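件名: Re: [home-manip] 片付け作業はもう機械に任せられるか

Debnathです。返信が遅れました。

> 「天板の小物を引き出しへしまう」程度なら、もう実用段階と
> 見てよいのではないでしょうか。Vitero の机上試験では
> 把持は問題になっていないと聞いています。

把持だけを見ればそうかもしれませんが、家事としての評価には同意しません。Feris のシミュレーション環境で同種の作業を組んでいるので、画面を貼ります。

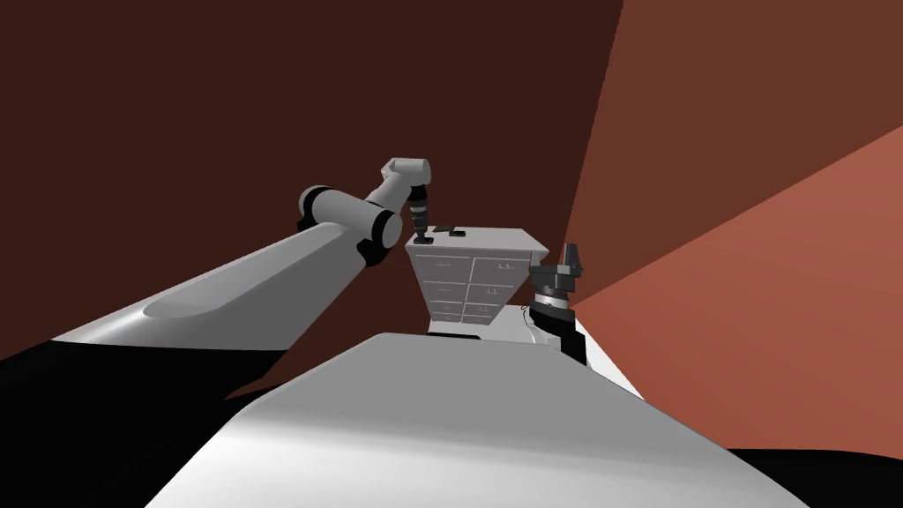
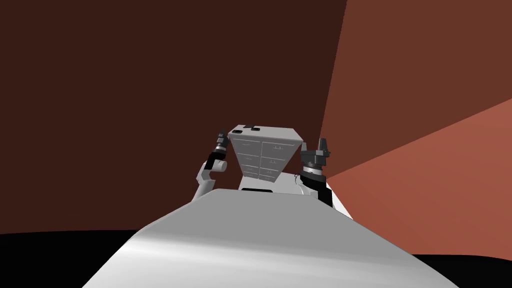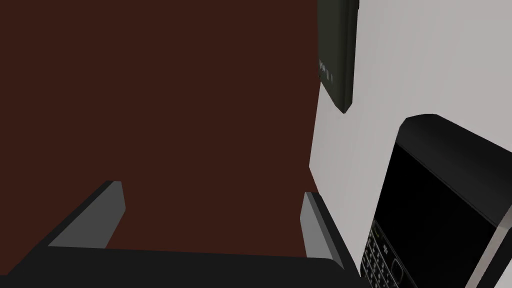

Stindatville、2月
3枚ともレンダリング画像。1、2枚目は引き出し8杯の白系のチェストと双腕、3枚目は開いたグリッパの近接で、右下は物理キーボード付きの黒いスマートフォン。

難点を順に書きます。

(1) 天板上の物は黒く小さく、離れた視点では形状の区別がつきにくい。3枚目の距離まで寄れば機種の系統まで見当がつくが、今度はチェスト全体が視野から外れる。視点の切り替えを計画に含める必要がある。

(2) 取っ手が細い。指先の位置誤差の許容量は、天板から物を拾う場合より小さく取るべきである。

(3) 引き出しを開けたまま保持する腕と、物を運ぶ腕の干渉。胴体が手前にあるため、下段は視点によっては一部が隠れる。

当方の集計では試行2931回のうち、開ける、入れる、閉めるまで通ったのは2087回です。把持のみの成功は2772回でした。両者の差の大半は閉める動作で出ています。人が後から引き出しを押し直すのであれば、家事が済んだとは数えられません。

Bennani 側の実機でも同じ条件で回せるなら、段ごとの内訳を比較したいと思います。ログの形式は4列のCSVで構いません。

Farzana Debnath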